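The Confidence Score

"It knows what a bag is," said Leandro Ulloa. "Look at the number."

Delyth Vaughan looked at the number. The number was 731, and Zestness had never told anyone what it was out of.

"Out of a thousand?"

"It can go higher than that."

She scrolled back through the wrist feed to where the planner had announced, in green, TARGET STABLE.
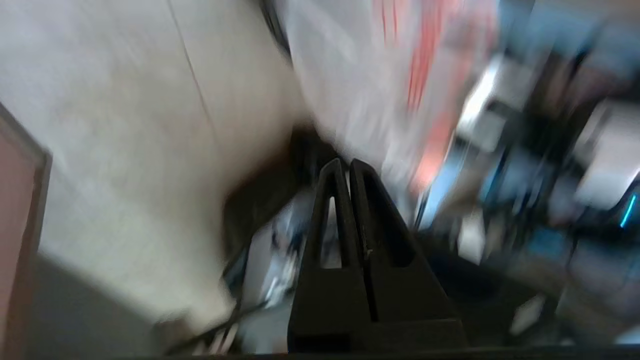 Second Pass

Stable. Everything in it was a streak except the fingers, and the fingers had nothing between them. The bag was up near the tips with its red stripes smeared to pink, and the planner had drawn a grasp on it anyway.

"So it's guessing," she said.

"It's filtering. Curkivus says the new filter holds a track through 400 dropped updates."

"Holds a track of what?"

Leandro ate a cracker. She opened the next one, where the log claimed the arm had a clear view of its workspace.

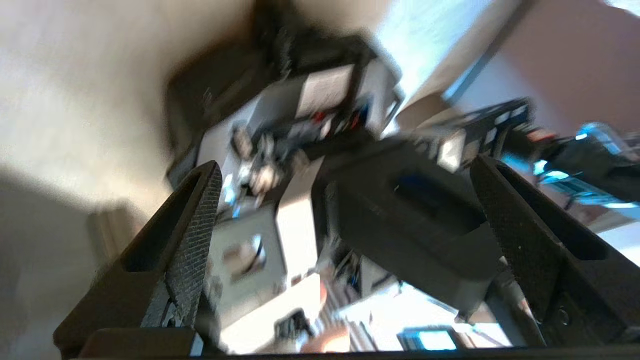 What the Log Said

Window, wall, another arm with two cyan lights on it. She could find plenty in there. She couldn't find a workspace. The software had written WORKSPACE CLEAR and added a time to the millisecond, as though that helped.

"You want it to fail," Leandro said.

"I want it to say when it can't see."

"That's a feature request."

"I filed it in January."

He pulled the head view across to her screen without being asked. He liked the head view. Things held still in it.
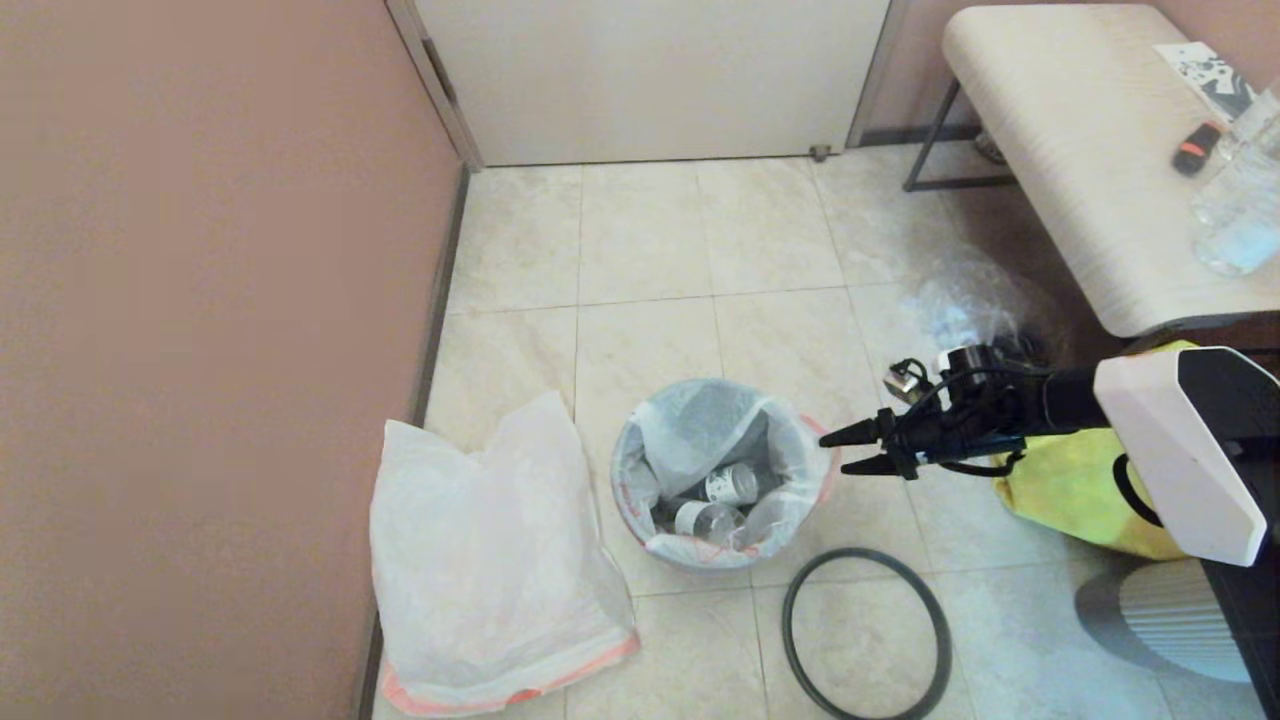 Row 47

Three bottles in a bin, a gap of floor, the jaws a little open. A person would have known what to do next. The planner had 3000 candidate grasps and had ranked the wall fourth.

"Fourth," said Leandro, "is pretty low."

Delyth typed a question mark into row 47 of the sheet, under Vendor Claims, and went to get her coat.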